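Textbooks > Automation and Everyday Work > Chapter 7

Chapter 7: A Visit to the Amislow Open Day

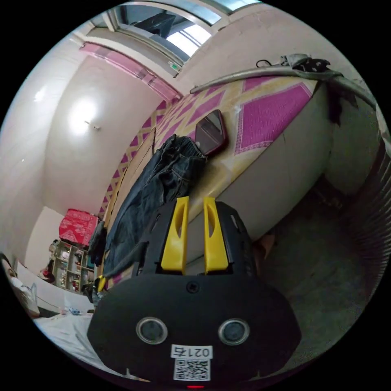

Figure 7.1 A hand-held gripper with two yellow fingers, held over a bed with a pair of jeans and a phone on the mat.

By Noreen Coughlan
January

Filed under: Robots at Work, Visits and Demonstrations

Most people meet a robot for the first time at a demonstration. They stand behind a line of tape, watch a machine pick something up, and go home with an opinion. This chapter follows one such visit from start to finish and asks what a visitor can fairly learn from it.

The visit took place at the Amislow workshop in Jerkbridge, on a Thursday when the doors were open to the public for 2 hours. A class of 30 students from Brirstead attended. Their guide was an engineer named Ó Briain, who began with cloth handling and left the faster machines for later in the tour.

Cloth is a hard subject. A box keeps its shape when it is gripped, so its position can be planned in advance. Trousers do not. They fold, slide and bunch, and the same pair will rarely lie the same way twice. A phone is easier in one respect – it is rigid – but it is thin, and a finger that comes down at the wrong angle will push it along the surface.

Ó Briain told the class that the workshop had logged 1,136 attempts at folding and moving clothes. Each attempt was recorded with its starting position and its result, including the failures. Several students asked to see the failures. He showed them two, and the discussion that followed took up most of the first hour.

A demonstration differs from a test. In a demonstration the staff choose the object, the room and the moment. In a test, those choices are made beforehand and written down. Both are useful, but they answer different questions, and section 7.2 sets out how to tell which one you are watching.

Before you read on, write down three household tasks you did this week that involved cloth. For each, note which hand moved first and what the other hand was doing. You will need these notes for the exercise at the end of section 7.1.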